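**Coat storage in an open office: freestanding racks or wall hooks?**

**mudroom_mel**
We're moving to the second floor in June and I've been put in charge of coats. That means winter coats, wet umbrellas, bike helmets and the bags people won't keep at their desks. The new space is open plan and the landlord wants 8 days' notice before we drill into anything. Right now we use freestanding racks. I'm leaning toward keeping them, but two people on my team want a proper hook rail by the entrance. What do you have, and would you buy it again?

**tallboy22**
Hook rail. We had three poles and they all ended up leaning. People hang everything on the side nearest the door, so the weight is always on one side.

**pinecone**
I disagree with tallboy22. A pole with a heavy base does fine if you keep the heavy stuff low and spread it out. Rails only work if you have the wall, and in an open office you usually don't. Ours is glass on two sides and file cabinets on the third.

Round base is the kind I'd get. The four-legged ones trip people.
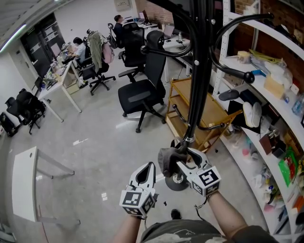
*Tall black coat rack, round base, collar at the bottom of the pole.*

Check the collar before you buy. If it's loose in the store it will be looser in a month. We retighten ours when the heating gets turned on for the year and again in spring.

**tallboy22**
"Fine if you keep the heavy stuff low" is my whole problem. Nobody in my office is going to read a sign about it. I put one up. Someone hung a scarf on it.

**mudroom_mel**
How far from the desks do you keep them? Our current ones are right behind the last row and the person sitting there gets wet sleeves on her chair.

**B. Zoëga**
I wrote something on this for our tenants' bulletin when the Karppinen building was refitted. Pasting the page, since the old link is dead. 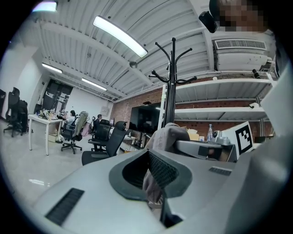

*Karppinen Tenants' Bulletin — Issue 14, page 22*

**Where the coats go.** An open-plan floor has few walls, and the ones it has are wanted for whiteboards and printers. Coats then drift to chair backs. A coat on a chair back drags on the floor, gets rolled over, and takes up the aisle behind the desk.

Pick the coat spot before you place the desks. Leave enough room for two people to put on coats at the same time without stepping into the walkway. Put a boot tray under it and a shelf for hats and gloves beside it. Small items left on the hooks get buried and end up in lost property.

Keep coats away from heaters. Wool that dries too fast smells, and the whole floor smells with it.

*— Bent Zoëga*

**pinecone**
The shelf is a good point. Our lost property box is mostly single gloves.

**tallboy22**
Agree on the shelf. Still think a rail is better. You can get a rail that stands on its own legs, no drilling. We have the Falard one. It took a Saturday morning to put together and one bolt was missing, but it has stayed up.

**mudroom_mel**
Didn't know those existed in office sizes. What did it run you?

**tallboy22**
I'd have to look. Less than the Grandura we sent back. That one had plastic feet and slid on hard floor.

**harlan_k**
We went with lockers and regret it. Wet coats in a closed metal box for 8 hours. If you do lockers, get the vented kind.

**B. Zoëga**
Seconding that. We took ours out after one winter.

**mudroom_mel**
No lockers, then. I'll measure the space by the stairs on Saturday and see if a standing rail fits. If it doesn't, I'll get two round-base poles and a shelf. tallboy22, could you post the depth of the Falard with coats on it? The catalog only gives it empty.

**tallboy22**
22 inches with winter coats. More if people leave their backpacks on.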